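Search this repository
Go to file

# Rerlow equipment planning sheet

Tags: robotics, hardware budget, procurement, clothes folding

This repository holds the kit list, the cost sheet and the notes we used to plan hand-held gripper recording at Goreck. It covers buying and running costs only. The recordings are kept in a separate store; ask Corina Grabner for access.

Last full revision: 28 April 2024.

## What is in here

- `kit.csv`: one row per item, with supplier, unit price, lead time and whether we would buy it again
- `spares.csv`: fingers, screws, cables, memory cards
- `sessions.csv`: planned sessions by household and task
- `notes/`: quotes and emails with prices, names removed

All prices are in euros without VAT. Delivery is a separate column. The first version mixed the two and the totals were wrong, so please don't use any copy made before April.

## Budget in short

The plan allows for 14 hand-held grippers, which is enough to run pairs in several homes at once and keep a few back for repair. Grippers are bought and used in pairs. A single one is no good to us for clothes, where one hand has to hold the cloth while the other folds.

The body plates and finger frames come from Danzer, who quoted 2,632 for the full order. Lenses and boards are not in that figure. They are listed under Teltelness in `kit.csv` and should be ordered first, as the lead time is longer.
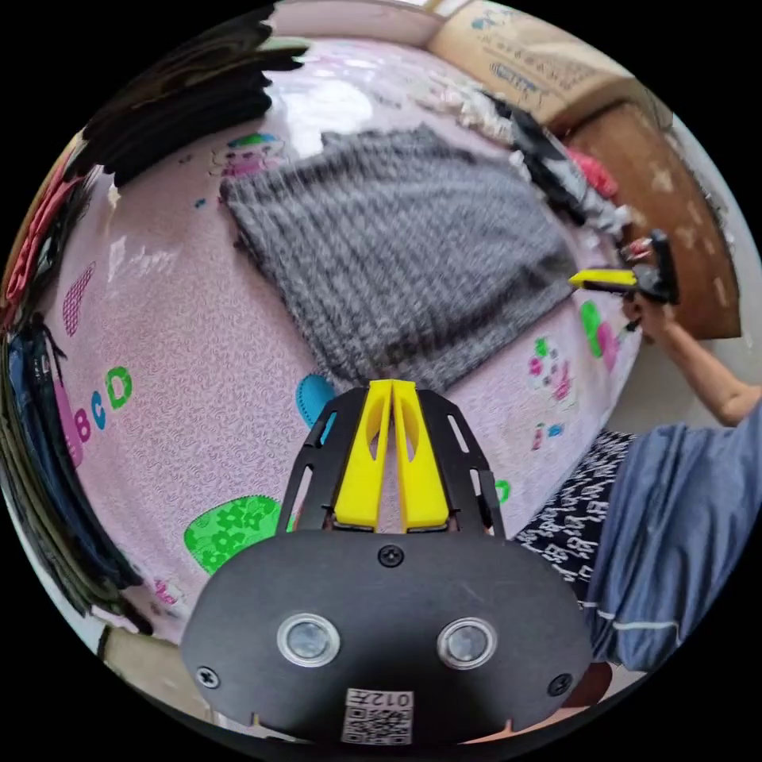
Fingers are the part to budget for most carefully. Knitwear, bedding and thick trousers all put a sideways load on them, and a finger with a small crack will still close, so it tends to stay in use too long. We set aside 200 for spare fingers and 900 for everything else in `spares.csv`. If your tasks are mostly hard objects you can probably cut the first figure in half.

Each gripper has a numbered label with a code on it. Print the labels on proper stock and keep a second set. The number goes in the session log, and a worn label means typing it in by hand.

## Planning sessions

We record in ordinary bedrooms and on ordinary beds. This keeps the cost of furniture at nil, but travel and set-up time need their own line. Roswitha Widmer keeps the travel sheet and can say what a given district costs to reach. Clothes are the household's own where possible. Cardboard boxes are cheap and we treat them as consumables.

## Known gaps

- No cost for insurance while kit is in a home
- Battery replacement is a guess
- Storage cost stops at the end of the first year
- `sessions.csv` still uses the old task names for folding jumpers and folding shirts

## Changes

Send corrections to Roswitha Widmer with the row number and the quote attached. Changes to the Danzer rows need a new quote, even for small amounts.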